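# Ticket – le bras gauche reste en appui et ne remonte plus (simu deux bras, projet Miltar)

Salut tout le monde, je rouvre le sujet de mercredi parce que chez moi ça recommence, et cette fois j'ai pris des notes !

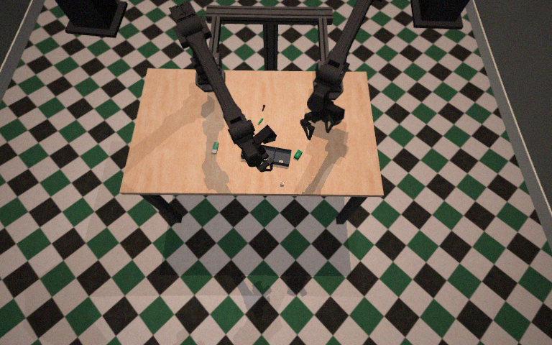

Donc, le contexte pour ceux du club qui n'étaient pas là : on prépare le défi de juin, les deux bras doivent ranger les petits objets de la table, le gauche attaque l'objet noir plat et le droit attend son tour au-dessus. Sauf que le gauche descend, appuie... et plus rien. Le script ne plante même pas, il attend gentiment (c'est ça qui m'énerve le plus).

**Ma config**
- scène : Basside, version du club, table en bois et sol à carreaux
- contrôleur : Detel, branche `hulme`
- pas de simulation : 200 Hz

**Ce que j'ai essayé**
1. Relancer avec une autre graine : blocage 8 fois sur 15.
2. Baisser la force de fermeture de la pince : aucun changement.
3. Remonter la hauteur de descente de 11 mm – là ça repart, mais la pince se referme dans le vide une fois sur deux.
4. Virer le bras droit de la scène : ça bloque pareil, donc on peut oublier ma théorie de la collision entre les deux.

**Réponse de Mared Phillips**
> Regarde l'épaisseur de l'objet dans le fichier de scène, je crois qu'on l'a modifiée sans toucher à la cible de descente.

Bien vu, la cible était encore calée sur l'ancienne épaisseur ! J'ai corrigé la valeur, je refais une série ce soir et je poste les logs. Par contre le petit cube blanc près du bord avant, je n'y touche pas encore – je laisse le ticket ouvert en attendant.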